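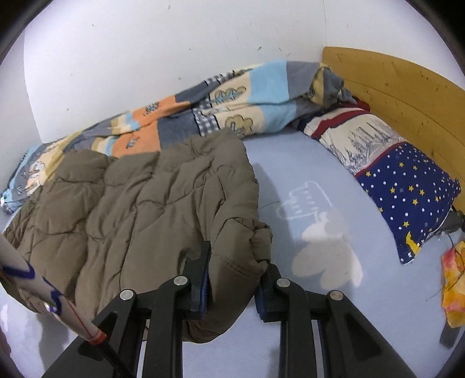

Outerwear and bed linen are both on the shelter's list of fabrics to be washed.

Animals & Shelters > Local

Silbridge shelter suspends kitten placements after ringworm cases

Print this story | E-mail this story

November 9, 2021

The Silbridge Animal Shelter has suspended placement of kittens in foster homes after 11 animals tested positive for ringworm, a fungal infection of the skin and hair. Adult cats and dogs housed in the main building are not affected by the suspension and remain available for adoption.

The first positive result came from Mai, a gray female kitten brought in as a stray from the Hirnik Road area. Mai had a small patch of hair loss behind the left ear and was otherwise in normal condition. She had already spent several days in a foster home with four other kittens when the culture showed growth. All five animals in that home were returned to the shelter's isolation room and started on treatment. The remaining cases were found when staff traced other kittens that had passed through the same intake room.

Ringworm is caused by a fungus and not by a worm. In cats the organism is most often Microsporum canis. It spreads by direct contact and by spores carried on shed hair, which can remain on fabric, carpet and grooming tools for months. Kittens are more often affected than adult cats. The infection can pass to people and usually shows as a red, itchy patch on the skin. It is treatable in both.

"We are dealing with a nuisance disease, and the animals feel fine," said Cúc Thái, the shelter's veterinarian. "The difficulty is the length of the process. A kitten can look completely healed and still be carrying spores on the coat."

Each affected kitten receives an oral antifungal drug and a topical lime sulfur rinse twice a week. Staff check coats under a Wood's lamp, an ultraviolet light under which hairs infected with Microsporum canis often glow green. The lamp is used as a screening tool only. Release from isolation depends on the culture, in which hair collected with a new toothbrush is pressed onto a growth plate and observed for up to three weeks.

Thái said the shelter had ordered 100 additional culture plates. Every kitten that entered the building after the end of June is to be sampled, including those with no visible signs. Kittens already adopted will be tested without charge, and owners are being contacted by telephone from intake records.

The shelter has no spare isolation space. Nhung Trương, who manages the building, said the former grooming room had been cleared and fitted with stacked steel cages. Staff assigned to the room wear disposable gowns and shoe covers and do not enter other animal areas on the same shift. Food bowls, litter pans and scoops used in the room stay in the room.

Foster homes present a different problem, Trương said. The standard foster kit contains a carrier, a litter pan and bedding that can be bleached, but kittens in homes do not stay on their own bedding. They sleep on beds, coats, sofas and whatever has been left on the floor. Spores travel with the hair.
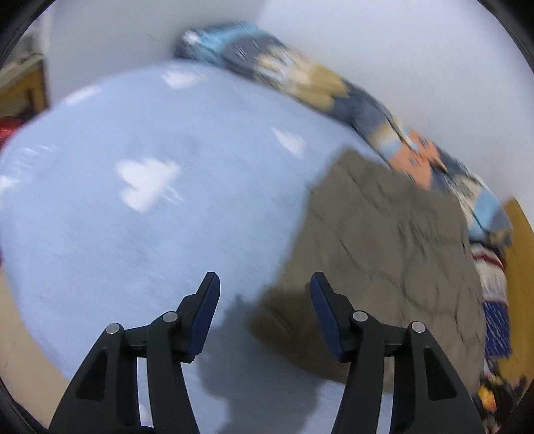 Fitted sheets and blankets can be machine washed; heavy items may need a second load.

The shelter has sent written cleaning instructions to all current foster homes. The main points are as follows.

Remove visible hair first. Vacuum hard floors, upholstery and mattresses, or use a disposable dry cloth. Discard the vacuum bag or empty the canister outdoors. Brooms are not recommended because they lift hair into the air.

Wash exposed fabrics separately from other laundry. Run two complete wash cycles with ordinary detergent. Water temperature is less important than agitation, so the machine should not be filled past the point where the load moves freely. Bleach is optional and should be kept off colored fabrics. Clean the dryer lint screen after every load.

Clean hard surfaces with detergent until no dirt remains, then apply a disinfectant labeled as effective against Trichophyton and keep the surface wet for the time stated on the label. Disinfectant applied over hair or dirt does not work reliably.

Items that cannot be washed, such as carpeted cat trees and cardboard scratchers, should be thrown away.

Confine any foster animal still in the home to one room with a hard floor, preferably a bathroom. Resident pets should be kept out of it until results are back.

Eoin Hayes, a foster caregiver in Silbridge, had two of the affected kittens. He said the laundry took most of a weekend and that his own cat, Piter, has so far shown no signs. Piter was sampled and the plate is still under observation.

"I had been letting the kittens run through the whole apartment," Hayes said. "They have always had the run of the place. Next time they stay in the bathroom until the vet clears them."

The cost of the response has not been totaled. Thái put drug and laboratory expenses at roughly $100 per kitten over a full course of treatment, not counting staff time. The shelter will pay for this out of its existing medical budget and has not asked the county for more money.

Intake of stray kittens continues, although residents who find healthy litters outdoors with a mother present are asked to leave them in place and call the shelter before moving them. Kittens surrendered by owners are being scheduled by appointment. Those accepted are held in a separate room and sampled on arrival, and they will not be mixed with other litters.

Placements are to resume when all kittens in isolation have produced two consecutive negative cultures taken one week apart. Thái declined to give a date. Mai's second plate was read last week and was still positive, with fewer colonies than the first.

Foster caregivers who have noticed hair loss or crusting on an animal, or a rash on themselves, should call the shelter's medical desk and should not bring the animal to the front lobby. People with a rash should see a doctor and mention the contact with cats.

Print this story | E-mail this story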